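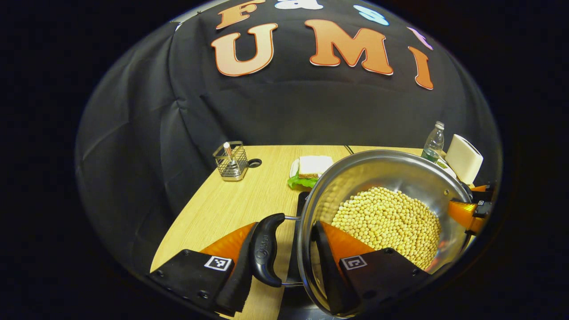
텔레비전 퀴즈 프로그램은 어떻게 만들까?

2026년 8월 19일 수요일
글 카 까오(Kha Cao)

저녁을 먹고 텔레비전을 켜면 퀴즈 프로그램이 나올 때가 있습니다. 사회자가 문제를 내고, 출연자가 버튼을 누르고, 맞히면 박수가 터집니다. 방송은 30분이면 끝나지만 만드는 데는 훨씬 오랜 시간이 걸립니다. 이 글에서는 어린이 퀴즈 프로그램 '니크데일(Nikdale)'을 따라가며 한 회가 만들어지는 순서를 알아봅니다.

아이디어를 낸다

모든 프로그램은 짧은 글에서 시작합니다. 이 글을 기획안이라고 합니다. 기획안에는 프로그램의 제목, 누가 나오는지, 어떤 규칙으로 겨루는지, 몇 시에 방송하면 좋은지를 적습니다. 보통 종이 두 장을 넘기지 않습니다.

니크데일의 기획안은 제작사 소라톤(Soratton)에서 일하는 카치아 바스투스 씨가 썼습니다. 처음에는 어른 출연자만 나오는 프로그램이었습니다. 방송사와 회의를 하면서 어린이 한 명과 어른 한 명이 짝을 이루는 방식으로 바뀌었습니다.

제작사와 방송사는 다른 회사일 때가 많습니다. 제작사는 프로그램을 만드는 회사이고, 방송사는 그 프로그램을 사서 내보내는 회사입니다. 빵을 굽는 공장과 빵을 파는 가게를 생각하면 쉽습니다.

시험 방송을 만든다

기획안이 마음에 들어도 방송사는 바로 여러 회를 주문하지 않습니다. 먼저 한 회만 만들어 봅니다. 이것을 파일럿이라고 부릅니다. 파일럿을 보면 규칙이 너무 어렵지 않은지, 지루한 부분은 없는지 알 수 있습니다. 파일럿은 텔레비전에 나오지 않고 끝나는 경우도 있습니다.

니크데일의 파일럿에서는 한 문제를 푸는 시간이 너무 길었습니다. 관객들이 하품을 했고, 제작진은 시간을 절반으로 줄였습니다.

문제를 만든다

퀴즈 프로그램에는 문제만 쓰는 작가가 따로 있습니다. 니크데일 작가들은 한 시즌을 준비하면서 문제를 4,000개 씁니다. 그중 방송에 쓸 수 있는 것은 2,000개입니다. 나머지는 답이 두 개일 수 있거나, 너무 쉽거나, 다른 문제와 비슷해서 빠집니다.

작가가 문제를 쓰면 확인 담당자가 답이 맞는지 다시 찾아봅니다. 책이나 믿을 만한 자료를 적어도 2개 찾아서 서로 같은 내용인지 비교합니다. 확인을 맡은 노시포 레코타 씨는 "세계에서 가장 큰", "처음으로" 같은 말이 들어간 문제를 특히 꼼꼼하게 봅니다. 이런 기록은 새로 바뀌는 일이 있기 때문입니다.

문제는 녹화 날까지 비밀입니다. 출연자가 미리 보면 공정한 대결이 될 수 없습니다. 문제지는 잠긴 서랍에 넣어 두고, 정해진 사람만 꺼낼 수 있습니다.

출연자를 뽑는다

프로그램에 나오고 싶은 사람은 신청서를 냅니다. 어린이는 보호자의 허락이 꼭 있어야 합니다. 그다음에는 제작진과 만나 이야기를 나누고 연습 문제를 풀어 봅니다. 이 과정을 오디션이라고 합니다.

문제를 많이 맞히는 사람만 뽑히는 것은 아닙니다. 모르는 문제가 나왔을 때 생각을 소리 내어 말하는 사람도 좋은 점수를 받습니다. 그래야 집에서 보는 사람도 함께 고민할 수 있습니다.

녹화를 한다

녹화 날에는 많은 사람이 스튜디오에 모입니다. 하는 일은 저마다 다릅니다.

연출자: 조정실에서 여러 화면을 보며 어느 카메라를 쓸지 정합니다.
무대 감독: 스튜디오 안에서 출연자에게 언제 들어오고 나갈지 알려 줍니다.
음향 담당: 옷에 작은 마이크를 달아 주고 소리를 듣습니다.
조명 담당: 얼굴에 그림자가 지지 않게 불빛을 맞춥니다.
사회자: 문제를 읽고 출연자가 긴장하지 않게 말을 걸어 줍니다.

니크데일의 사회자는 오스바우두 삼파이우 씨입니다. 삼파이우 씨는 녹화 전에 문제를 소리 내어 읽으며 어려운 이름의 발음을 연습합니다. 귀에는 작은 이어폰을 꽂습니다. 연출자가 그 이어폰으로 남은 시간을 알려 줍니다.

관객은 녹화가 시작되기 전에 박수 연습을 합니다. 휴대 전화는 꺼야 합니다. 기계가 고장 나거나 누가 말을 잘못하면 잠깐 멈추고 그 부분을 다시 찍습니다.

편집을 한다

녹화한 영상은 방송 시간보다 훨씬 깁니다. 편집자 호장젤라 파셰쿠 씨는 영상을 처음부터 끝까지 보고 필요한 부분을 고릅니다. 기다리는 시간이나 다시 찍은 부분은 잘라 냅니다. 하지만 점수나 대결 결과를 바꾸면 안 됩니다.

그다음 음악과 자막을 넣습니다. 듣기 어려운 사람을 위한 자막은 따로 만듭니다. 말뿐 아니라 '박수 소리', '종소리' 같은 내용도 글로 적습니다.

방송이 나간다

완성된 영상은 방송사로 갑니다. 방송사는 내용을 한 번 더 확인하고 편성표에 넣습니다. 편성표는 어떤 프로그램을 언제 내보낼지 적은 표입니다. 니크데일의 새 시즌은 12월에 시작합니다.

방송이 끝나면 몇 명이 보았는지 조사합니다. 이것을 시청률이라는 숫자로 나타냅니다. 보는 사람이 많으면 다음 시즌을 만들 가능성이 커집니다. 시청률이 괜찮아도 돈이 많이 들거나 비슷한 프로그램이 많으면 끝나기도 합니다.

낱말 풀이

시즌: 한 프로그램을 여러 회씩 묶은 것
조정실: 화면과 소리를 보고 조절하는 방
자막: 화면에 글자로 나오는 말

문의: 우스들로(Usudlow) 어린이 읽을거리 편집부 | © 2026 Usudlow | 맨 위로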